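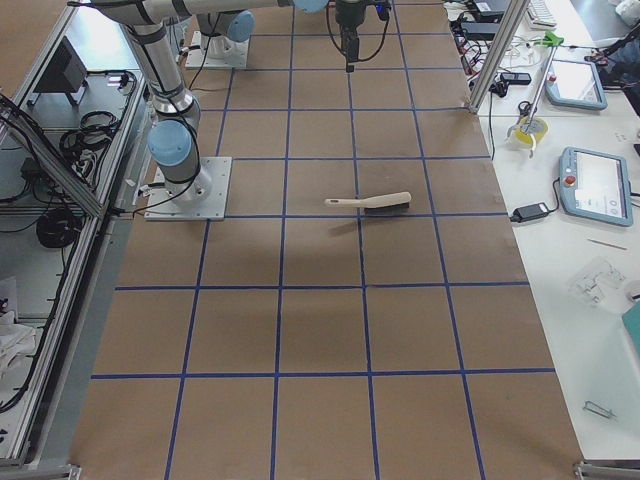 The Paper Comes First

2022-01-19

The most closely supervised consumable in the robot cell at Drullstead is brown kraft paper, bought by the roll and laid over a table that cost a good deal more than it looks. Paper was supposed to be temporary. It went down in April, while everyone waited for a proper work surface from Willems, and by the time the proper surface was quoted, the paper had won.

It gets dirty, it tears, and it can be replaced by anyone with a knife and a free half hour. When an arm comes in too low, the damage is a scar in something that costs less than lunch. The last scar is kept in a drawer, labeled, for the instruction of new hires.

On top of the paper goes the blue tape. The grid is laid by eye and a steel rule, lengthwise first and then crosswise, and there are strong views about which end to start from. The squares tell people where to put things. If the log says an object was set down on a line, then it goes back on the line, even when the object is a hand brush and the person holding it has a master's degree. The robots don't read the tape at all. They work from their own numbers and have never shown the slightest interest in ours.

There are two arms at work here, and setting up a pair is mostly a matter of getting them to agree on where the table is. Each has its own base plate, its own teach pendant, and its own opinion. The procedure, written up by the integrator Drollico in a binder of 51 pages, has you jog one arm to a known point, save it, jog the other arm to the same point, save that, and compare. The first time through, the two were apart by the thickness of a coffee mug. The mug had been left out of the binder.

These days the check takes 28 minutes if the cables behave. The cables are the real job. They hang along the links and loop around the base, held by ties that have to be snug enough to stop a snag and slack enough to let the wrist turn. Too tight, and a connector works itself out at the far end of a reach. Too loose, and the loop finds something to catch on, generally at ten to five. The house rule is to run every joint slowly to its limits after any change to the ties, with one person on the pendant and another watching the cable and saying "stop" earlier than seems necessary.

Both pendants live on the white side table, next to the spare parts, the keyboard and whatever else has washed up there. They look alike. Each has a red stop button, and new operators are made to say out loud which arm goes with which before they touch either one. It feels silly for a week.

The gripper gets its own line in the maintenance log, a homemade spreadsheet called Anisura for reasons lost to a previous manager. Every 500 cycles someone checks the finger screws and wipes the tips. Anisura turns the row orange when the check is due and red when it's late. The current row was orange at lunchtime, and the count had reached 963 since the fingers were last swapped, so a second pair was already bagged and waiting.

Before that happens, though, the paper needs changing. There's a fresh roll leaning by the door and half a roll of blue tape, which should be enough if no one starts from the wrong end.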